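Gemport Bench Cell, two-arm kit

The Gemport is a bench-size work cell for two small arms, sold as a kit for a home garage or a shared shop. It ships flat in 2 cartons. You bring the bench, the arms and the computer. Everything else needed to put up three walls and a floor is in the cartons, along with the front track the arms bolt to.

The frame is aluminum extrusion with slots on the faces. Posts stand at the two back corners and a rail crosses the back wall, so hooks and baskets can hang without drilling. The wall panels are perforated all over and come plain white or in the red plaid print. Most home builders pick the plaid. White walls show every scuff — the plaid does not. 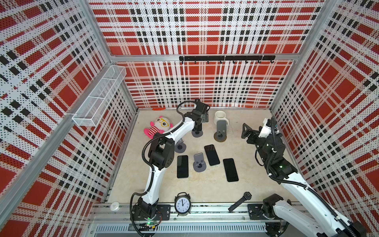
Arms bolt to the front track through flat black plates. Slide the plates where you want them before you tighten anything. Our usual advice is to set the bases as far apart as the track allows, then run each arm slowly through its full reach with the floor clear. If a wrist touches a wall, move the base and try again. Clip the cable conduit to the arm near the base, and leave a loop at the wrist so the last joint can turn.

The floor panel is a pale stone pattern with a matte coat. It wipes clean with a damp cloth. Do not use solvent on it.

For practice tasks, phone stands are a good start. Setting a phone upright in a stand takes a steady grip and a fair amount of wrist control, and old phones with cracked glass do the job as well as new ones. A mug is easier. Soft toys are harder than they look, as the fingers tend to catch on the fabric.
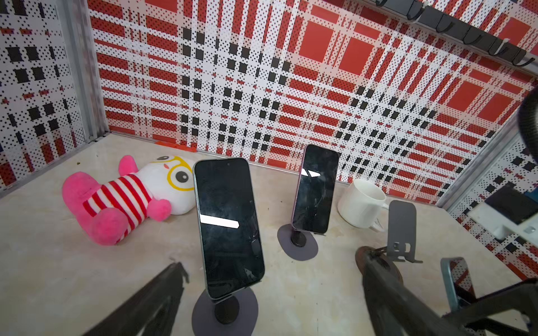
Wrist camera view, plaid panels fitted. Phones and props not included.

What is in the cartons
Wall panels, perforated, for three sides
Floor panel, stone pattern
Corner posts, back rail and front track
Mounting plates for two arms
Hook rack, black
Wire basket, white
9 mm socket and hex keys

Good to know
Allow an afternoon for the build. A second person helps when the back wall goes up.
The track is rated for 200 newtons at each plate.
The panel coating is tested to 3000 wipes.
Plates for Fodor arms are stocked. For Jatby arms, order the wide plate with the kit.
Spare panels are sold singly by Ernley, and older Gemport frames take the same size.

Kits ship from June. Returns are accepted if the floor panel is still in its film.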